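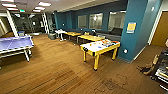 Falitz 81-inch Air Hockey Table: Review After Six Months

We bought the Falitz in May for the downstairs game room at our office. It replaced a smaller Indier table that had a dead spot near one goal and a blower you could hear through the floor. We paid $507, plus $28 for a spare set of pucks and mallets.

Delivery and setup

The table came in two boxes. The larger one needs two people and a clear path, and it did not fit in our elevator lying flat, so measure first. Assembly took an afternoon. The legs bolt on with the playfield upside down on a blanket. The instructions skip a step between attaching the leg braces and plugging in the fan lead, and we had to take one brace back off to reach the connector. Tighten everything by hand until all four legs are on, then go around again with the wrench.

Leveling

Each leg has a screw foot. Ours took four or five rounds of adjusting before a puck would sit still at center ice. The floor down there slopes a little toward the stairs. We had to level it again after three weeks and it has held since then.

Play

Airflow is even across most of the surface. The last couple of inches along the rails are slower, and a light puck will sometimes stop there. The heavier pucks from the spare set do better on bank shots but leave the table more often. Rebounds off the long rails are true. The corners are less predictable, and a hard shot into one can come out almost anywhere.

The mallets in the box are too light. The felt on one started peeling in the second month. The ones from Sobczak are better and cost little.

Scoring

The electronic scorer is the weak part. It misses a goal now and then when the puck drops in slowly, and the reset button has to be held down for a few seconds. The horn has two settings, loud and off. We leave it off and keep score out loud.

Noise

Quieter than the Indier, but you still would not want to take a call next to it. Most of the sound is the puck anyway.

Cleaning

Vacuum the surface with a brush head, then wipe it with a barely damp cloth. Do not spray anything on it. A few of the air holes clogged over the summer and a straightened paper clip cleared them.

Compared with the Hullell

We also tried the Hullell at a showroom before buying. It costs $200 more. The scorer is better and the cabinet feels stiffer when you lean on it. The playing surface seemed the same to me. If you have kids who will hang on the ends, get the Hullell. For adults at lunch, the Falitz is good enough.

Rating: 4 out of 5

Posted Tuesday, November 18, 2025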